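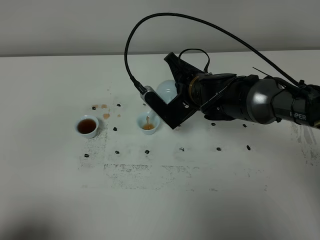

Loredana Mancuso wants to know if the Navcombe Tea Swap is coming back, and if so, could we please have more oolong and fewer fruit blends. Yes to the first part! On the second I can only pass it along, as the tea is whatever people bring.

NAVCOMBE TEA SWAP RETURNS IN JULY WITH A BIGGER ROOM AND A LATER CLOSING TIME

For immediate release

NAVCOMBE - I'm Zinash Yimer, I run Punell Tea on the corner by the post office, and I'm very happy to tell you that the swap is on again this July. We've moved it out of my shop (sorry to everyone who stood on the sidewalk last time) and into the old Piras building, which has a proper kitchen, a ramp at the side door and far more chairs than I own.

For anyone new: you bring tea you aren't drinking, you leave with tea you will. Last year we swapped 857 packets in one afternoon, and I was still finding stray bags of chamomile behind my counter in the fall. This year I've printed 1000 swap tickets. One packet in, one ticket out, and you spend the ticket on anything on the tables. Sealed packets only, please, and check the date on the bottom before you leave the house. 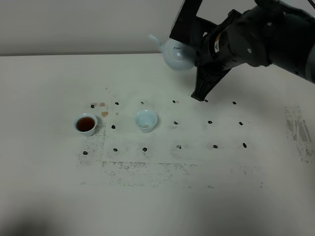 Small blue cups, ready for tasting.

Doors open at 10 a.m. and we close at 6 p.m., two hours later than before. That was the most common request on the comment cards, mostly from people who work the day shift and got there to find three boxes of peppermint and me with a broom. I'll be holding back a third of the tickets until 3 p.m. so the late crowd gets a fair pick.

There's a tasting table too. It's free, you don't need a ticket, and you can sit as long as you like unless there's a line. I'll be pouring a smoky black tea, a roasted green and a white tea I've been hoarding since spring. I like to use very small cups for this, as you can try a lot without feeling like a water balloon. If you have a favorite cup, bring it along! Just put your name on the bottom with tape.

Now, people always ask me about milk. I don't mind milk. I grew up with tea that was boiled on the stove with spices, plenty of sugar and sometimes milk, and I'll take that over anything fancy on a cold morning. So there will be a stovetop corner this year as well,

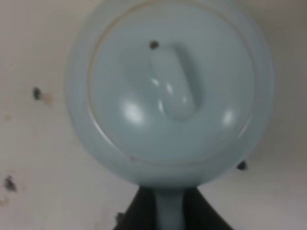
and I'll be making spiced tea there at noon and again at 4 p.m. The recipe is cardamom, cloves, a stick of cinnamon and a strong, cheap black tea (don't waste the good stuff on it). I'll have it written out on cards for you to take home. Oat milk and regular milk will both be on hand, and the sugar stays on the side.

Totby, the bakery on the hill, is sending over seed cake and those flat ginger cookies that sell out by nine. They'll be sold by the slice and by the bag, cash or card. Totby has asked me to mention that the seed cake has almonds in it.

A word on what's left over. Sealed tea that hasn't found a home by closing time goes to the Navcombe food pantry the next morning. Open packets I can't take at all, so please don't slip them under the table. You know who you are!

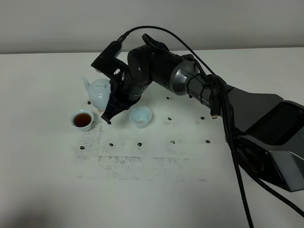
GETTING THERE AND GETTING IN TOUCH

The Piras building is behind the library. Street parking is free, and the number 4 bus stops at the library steps. Entry is free and kids are welcome. Dogs can wait in the courtyard, where there's shade and a water bowl.

If you'd like to help set up, come at 8 a.m. and I'll feed you. If you want to write about the swap, call the shop and ask for extension 2056, or just stop in any afternoon and I'll put the kettle on.

Contact: Zinash Yimer, Punell Tea, Navcombe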